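March, bench notes, Praka sorter

Back on Praka after tea. Marcelino Lozano had the bench until four, so I used the wait to read through last month's notes and found I'd written the grip force down twice with different values, which explains a lot of my grumbling. The one in the config file is 39 and I'm leaving it there until something breaks.

Changed the fingers over to the flat black pair. They're chunky, but they close square and the old ones never did (I filed them for a whole evening and made them worse!). Homing now takes 1292 steps from the stop. I ran it five times and got the same figure every time, so I've written it on the masking tape by the supply as well. Marcelino reckons I should go up to 1000 on the acceleration. Maybe next month, once the belt from Lacerda turns up and I'm less scared of it.

The other job was picking small parts out of a divided box. I want the fingers to go down into a cell without fouling the partitions, and the see-through plastic is a pain for the depth readings, it keeps finding the table underneath. Matte black parts show up much better than the clear ones did, so I'm sticking with black for now. One block in a cell, lid folded right back, everything else left empty so there's only one right answer.

If anyone from Tandmont wants the bench, leave the box where it is please, I've lined the program up to it.
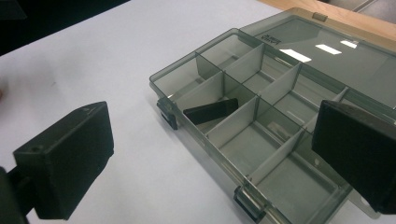 Still to do

Soft pads for the fingertips, thin ones. Ask Marcelino what glue he used on the Gunatora arm. Try the same pick with the block lying flat, then standing on end.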